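Wedge trainers: heel rubbing after resoling
Posted by Lucinda Lindqvist, February

I have a pair of suede wedge trainers from 2008, size 4, resoled at Corker in Prestport. The left heel now rubs after 100 metres or so of walking. The insole was not replaced. Is this the sole or the lining?

Enriquez
Check the lining first. Turn the heel cup out and feel for a ridge along the back seam.
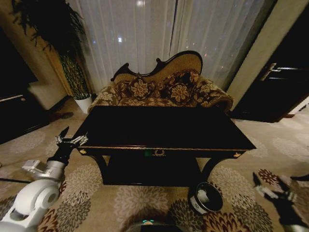 If there is a ridge, a cobbler can fit a suede heel grip. If not, compare the height of both wedges on a flat surface.

Brarent
thicker socks

Related
Cleaning pale suede
Replacing hook-and-loop straps
Storing wool jumpers

We use cookies. Accept | Settings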